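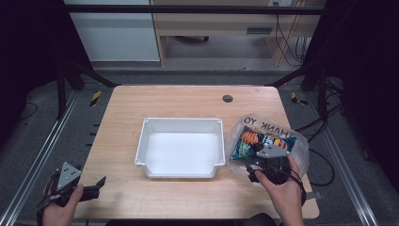

Paso 3: segmentar la bolsa transparente

Aquí es donde más me atasqué, así que con calma. Si le pasas a Gestus la máscara por defecto, el plástico arrugado le vuelve loco: se queda con las letras negras de la bolsa y con el paquete de colores de dentro, y del contorno ni rastro. ¡Un desastre!

Lo que me funciona: abre la config de percepción, baja el umbral de confianza a 0.18 y agrupa las detecciones vecinas en un solo objeto (el truco es de Ayten Akbulut, gracias). Luego fija la bandeja blanca como zona de destino y relanza el nodo. Con 76 episodios me salió bien casi siempre.

Si la máscara parpadea, promedia 4 fotogramas y listo.

Paso 4: exportar las trayectorias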